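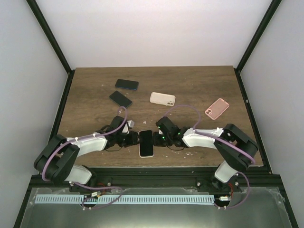
Phone station at the Collcombe open day, both grippers at the handset.

piyumi_t
Went in November. More than 100 people on the list, so get there early. They let us stand at the phone and case table for 5 minutes.

nebrahimi
Was it worth the drive from Priltodville? Looked slow to me last year.

piyumi_t
Slow, yes. I still liked it. Close up at the blue phone:
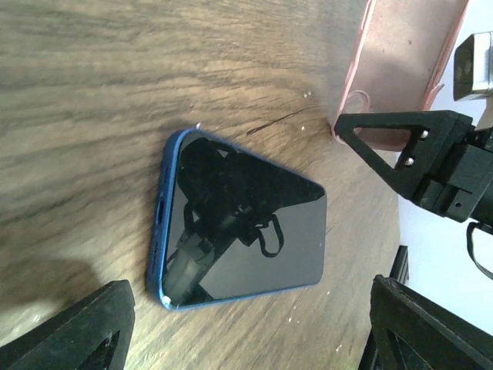

Re: Is two arms overkill?

gayan_u
One arm and a fixture would do it cheaper.

piyumi_t
Disagree. You'd need a new fixture for every model.

gayan_u
So buy 24 fixtures.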